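Drilia FAQ: the parts people email us about
Maintained by Monique Lemaire. Last edited October 8, 2019.

What is Drilia?
A set of tools that turns hand-held gripper recordings into trajectories an arm can follow. It lines up the video streams, tracks the markers, estimates the grip opening and writes one file per demonstration. It does not train your policy, whatever the Stirkurgate slides implied.

Do I need the square markers?
For now, yes. People keep telling us that visual odometry alone is good enough. We tried it on 1121 of our own recordings and went back to the markers within a week. 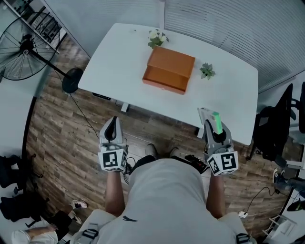
How long does processing take?
Longer than recording. On one desktop machine a batch of 390 demonstrations runs overnight, and a failed alignment will stop the queue unless you set the skip flag.

Can I trust the tracking score?
Up to a point. The score measures how well the tracker agrees with itself, so a smooth and completely wrong path can score very well. Replay a handful of files in the viewer before you believe any number, ours included.
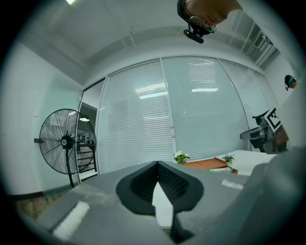 The viewer draws both grippers in a shared coordinate system, and that is where most errors show up first. If one hand drifts while the other stays put, suspect the time offset before you suspect the calibration.

Does Drilia handle fisheye video?
It does, with the lens model fitted per camera. Don't reuse a calibration from a colleague's unit – Fleury users did that all through August and sent us bug reports.

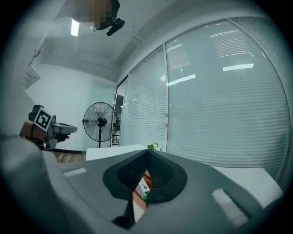

Feature matching is the weakest stage of the pipeline and we won't pretend otherwise. It likes texture and corners that stay where they are. Glass is the usual trouble: ceiling lights reflected in panes with blinds behind them give you bright streaks, and the matcher will happily treat those as fixed points. Mask the panes if you can. The 2.x releases have a rejection step for this, and it catches some of it.

Is more data better?
Falteck says so. We had one task where 1000 checked files beat 2513 unchecked ones, and one task proves very little.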